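Notes on getting to 800 demos
8 July 2020
Filed under: sim, data, arm

I finished the first round of demonstrations for the drawer task last night. The goal I wrote on the whiteboard in December was 800 episodes that I would be willing to train on, and I now have them. I threw out a lot more than I expected to along the way, so this post is mostly about what got thrown out and what I changed because of it.

Some background for anyone who hasn't read the earlier posts. I'm teaching a policy to do small pick and place jobs around a wooden cabinet on a tabletop, using a yellow arm with a two-finger gripper. All of it is in simulation. The examples come from a person driving the arm by hand with a controller, and the simulator records the joint positions, the gripper command and the camera views at every step. The policy learns by copying. If the person drives badly, it copies that too.

I call the simulated room Lockwood, after the street I lived on when I built the first version of it. The older room was called Stavlow and had nothing in it but a table. A policy trained in Stavlow fell apart when I put so much as a desk in the background, and that is why Lockwood has furniture, walls and a floor.
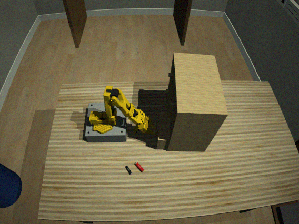 Lockwood with the arm by the cabinet, red and black cylinders at the front of the table.

Most of the driving was done by me and Esi Alhassan, who did her share in the evenings over a remote connection. We drive very differently. I go high, stop over the target and come straight down. Esi comes in on a slant and starts closing early. Both work fine. The trouble is that with half the data from each of us, the first policy tried to do something in between, and in between those two is a gripper that stops low and off to one side. It pushed the object over more often than it picked it up.

I asked Aparecida Bezerra about this, because she has done far more of it than I have. Her advice was to stop trying to make us drive the same way and just record who was driving. So every episode now carries a driver tag, and the policy gets the tag as an input. At test time I set it to one or the other. That fixed most of the problem in one afternoon, which was annoying after I had spent a week writing a style guide for us both.

The second thing was pauses. When I am driving and need to think, I let go of the stick and the arm hangs there. The recorder keeps running. A pause of 2 seconds doesn't sound like much, but it puts a long row of identical steps into the data, all saying "when you see this, do nothing." The trained policy would get near an object and freeze. I wrote a small script that cuts out any stretch where neither the arm nor the gripper command changes, except right at the end of an episode, where holding still is the correct thing to do.

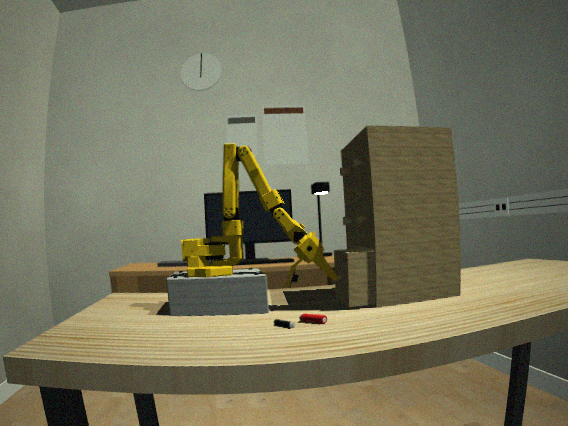 Third was the starting layout. I had been resetting the objects by hand between episodes, dragging them wherever looked good to me. When I plotted the start positions they were nearly all in the same patch in front of the arm. A person can't be trusted to pick random spots. The reset is now done by a script called Kadanby that draws positions and angles, checks that nothing overlaps and that the arm can reach, and saves the seed with the episode so I can replay it later. Lighting gets changed in the same step.

All together we recorded 2,882 episodes to end up with 800. The bulk of the rejects came from before Kadanby and before the pause script, and I could have saved some of them with more work. I decided it was quicker to record again. I get through one episode in under a minute once I'm warmed up, and I get sloppy after an hour, so I've been keeping sessions short.

Reviewing takes longer than driving. I watch each episode once from the room camera and once from the view near the gripper. The second one is where the bad grasps show up. From across the table an approach can look perfectly centered and then from close in you see that one finger is about to land on top of the object. 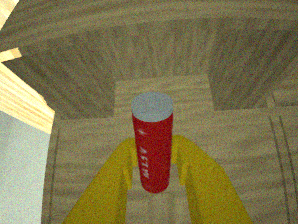

I keep a reject code for each episode so I can go back and count. The codes are: dropped, bumped the cabinet, wrong object, driver gave up, and other. "Bumped the cabinet" is my most common one. Esi's is "driver gave up," though she says her connection is to blame for a good part of those.

Failed attempts that get recovered stay in. If the gripper misses, backs up and gets the object on the second try, that is a useful thing for the policy to have seen. Before I understood this I was deleting them, and the policy had no idea what to do after a miss.

Still to do:

Hold out 10 layouts that are never used for training, and stop peeking at them.
Retrain with the driver tag and the trimmed pauses together. So far I've only tested them separately.
Move the recordings off my desktop and onto Wirincombe, the storage box in the closet, before the disk fills up.
Ask Esi to record a few sessions with the camera moved a little.

I'll put up the training curves when the next run is done. If you do this kind of recording yourself and have a better way of reviewing episodes than watching them one at a time, please leave a comment.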